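Project Course in Service Robotics
Handout 6: Shelf tasks, demonstration recording, and what to hand in

Course staff: Ritva Tuominen (lectures), Nektarios Kyriakidis (lab), Dineo Naidoo (grading and lab bookings)

Read this before your second lab slot. Handout 5 covered camera calibration and is assumed here. If your calibration file is still the one from the demo machine, fix that first, or nothing below will work.

1. Where we are

Each team has a Pravik arm on a wheeled base and a mock shelf in the lab. By the end of the course the arm has to do three things on a shelf it has not seen before: find a named product, move it to the front edge, and straighten the row it came from. Teams may split the work any way they like, but every member has to be able to explain the whole pipeline at the oral.

The data comes from people. We record a person doing the shelf task with a camera worn on the head, label the recording, and use it to train the part of the system that decides where to reach and which side of an object to hold. The arm has two fingers and a person has ten, so the hand poses do not carry over directly. Section 3 says what does.

2. The shared data set

The shared set currently holds 166 recordings. Of these, 51 are set aside for testing and are not on the course server. Please do not ask for them. The rest are in the folder named jia, after the annotation tool, and are sorted by session.

Each recording has three parts:
- the video from the head camera
- a task line, written by the person who did the task, in plain words ("move the bottles together")
- a label file, made in Jia

Recordings without a task line are not used for training. Last term a whole session was thrown out this way.

3. What to label

Label contact, release, and the object. For each hand, mark the first moment it touches something, the object it touches, and the side it touches it on. Use the four side names left, right, front, back, always from the point of view of the person wearing the camera. Add "top" for anything held by the cap or lid.

Handles get their own label. If fingers go around or behind a handle, write "handle" and then the side. A hand that rests near a handle but holds the body is labeled as body. Teams were split on this last year and the labels could not be merged, so the rule is now fixed.

A hand can touch two objects. List both, the one with more contact first. If you can't tell whether the fingers touch an object or only pass below it, mark the contact "unsure". The training script skips unsure contacts. It does not skip wrong ones.

Objects hidden behind others are labeled if any part shows. Caps count as a part. Do not guess at objects you think must be there from the spacing.

For text on packaging, copy only the characters you can read. Don't complete a product name from memory, even if you have the same thing in your kitchen. The text field is used to match products between recordings, and a guessed name creates a false match that is hard to find later.

4. Common problems

Tilt. People lean their heads when they work on a low shelf, and the shelf edge comes out at an angle. Do not rotate the video. The calibration file expects the original, and the gravity direction is read from the motion log.

Repeated objects. A row of the same product is the hardest case in the set. The detector tends to merge two neighbors into one wide box, or to give one bottle two boxes when the handle is seen as a separate thing. Number the objects left to right, front row first, then the back row, and keep the numbers for the whole recording even when the order changes.

Clear and shiny things. Depth readings on glass and on plastic wrap are poor. Label them normally in the color video and leave the depth mask empty.

Arms. The forearms cover a good part of the lower half of the picture. The arm mask is made automatically, but check it at the wrist, where it often stops too early.

5. Worked case: the sauce bottles

We will go through this one in the lab and you should have tried it before you come. The still is from the shop sessions, and the task line reads "tidy the dark bottles". 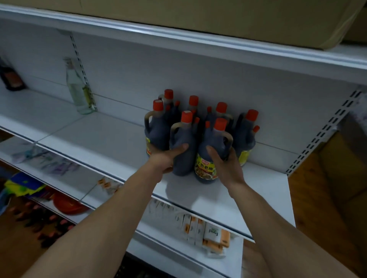
Anthorpe, June

Start with the object list. There are seven large bottles with red caps, three in front and four behind, and the two rows are uneven. The second bottle in the back row is mostly hidden, but it still gets a number. Each shoulder also has a small red spout cap. Those are parts, not objects, and a detector that counts red caps will report twice as many bottles as it should. Matvii Marchuk's team got fourteen on their first run and spent an evening looking for the error in the wrong file.

Right hand: object is the front right bottle, contact label "handle right". The thumb is on the front and the fingers go around behind the handle. Fill in both the handle and the thumb point.

Left hand: the thumb is across the body of the front middle bottle, so that contact is "body front". The other fingers reach around its left side, below the front left bottle. Decide as a team whether you accept a contact with the front left bottle or mark it unsure, and write one sentence on why. Either answer gets full credit if the sentence makes sense.

Text field: the front right bottle has a label that can be read in part, and the line ends in 上色老抽. Enter those four characters and stop there. The front middle bottle shows a plain side, so its text field stays empty.

The clear glass bottle farther left is not part of the task. Label it as a neighbor so that the planner knows to stay clear of it. The same goes for the big cardboard box on the shelf above, which limits how the arm can come in from the top.

Then the planning question. Our gripper opens to 67 mm, and for this exercise you should treat the bottle bodies as too wide for it. Sketch one approach to the front right bottle using the handle, and one approach to the front middle bottle that uses a push. Mark the joint between the two shelf sections on your sketch, to the left of the group. The Flanitz controller reads a joint like that as a step if the height filter is left at its default value.

6. What to hand in

One folder per team, uploaded before 5 p.m. on the deadline listed on the course page:
- label files for the recordings assigned to your team
- your object list and the two sketches for the case in section 5
- a text file with your unsure contacts and the reasons
- the log from one full run of the arm on the mock shelf, failed runs included

Late folders lose one grade step. If the server is down, send the folder to Dineo Naidoo and keep the receipt.

7. Lab rules, short version

Two people at the bench whenever the arm has power. The one who is not typing keeps a hand near the stop button. Use the empty practice bottles first and the weighted ones only after Nektarios Kyriakidis has signed your run sheet. Speed stays on the low setting for the whole of this handout.

Hongjun Song has written a script that checks label files for missing sides and duplicate numbers. It is in the tools folder. Run it before you upload, and send him the file if it crashes - it still has trouble with Chinese characters on some laptops.

Reading for next time: chapter on contact-rich manipulation in the course reader, up to the part on friction. Bring your sketches on paper.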